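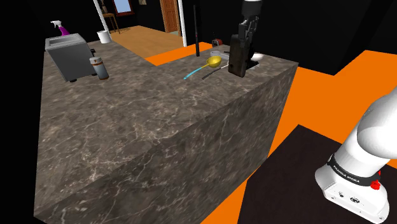
Thread: Pundthorpe gaming machine returns, third quarter

1/ The Pundthorpe licensing area has put out its quarterly sheet. 1,479 machines were in service on the last day of the period, across arcades, bingo halls and the two casinos. Pub machines are still left out and get their own sheet later.

2/ Gross yield fell against the same quarter last year. Machine numbers hardly moved, so nearly all of the fall is in yield per machine per day. Anyone comparing totals should divide first.

3/ The return counts a machine as in service if it was switched on for any part of the last day. A cabinet that stood dark for eleven weeks and was plugged in that morning goes in at full weight. This drags the daily average down and has done so since the form was redrawn.

4/ Riltetti runs the larger casino. It took 15 older cabinets off the floor in July and had replacements in by the end of the month. Both sets show in the stock movement table. Only the new ones are in the closing count.

5/ Wolton is the harder one to read. It moved its arcades to a new accounting week, ending Thursday, part way through the quarter. One short week appears as a full one in table 4. The footnote says so, but the chart next to it has not been adjusted, and the dip it shows is mostly that.

6/ Stakes. The sheet now splits play by stake band for the first time. Spins at 50p or under made up the bulk of play by count and a much smaller share by money. The upper bands are the other way round. There is no earlier split to set this against, so no trend can be drawn from it.

7/ Kashyap supplies the ticket system to most of the bingo halls. Unclaimed tickets are held for 35 days and then written back to the operator as income. Tickets printed in late August therefore land in the next quarter. Halls on the older coin payout have no such lag, and the two groups should not be put side by side without correcting for it.

8/ Table games are outside this return. The casino totals quoted in some local reports add them in from the annual accounts, which cover a different twelve months. I would leave those figures alone.

9/ Corrections to the Wolton weeks are due with the next sheet. I'll redo the per-machine series from the start of last year once they are in, and post the working with it.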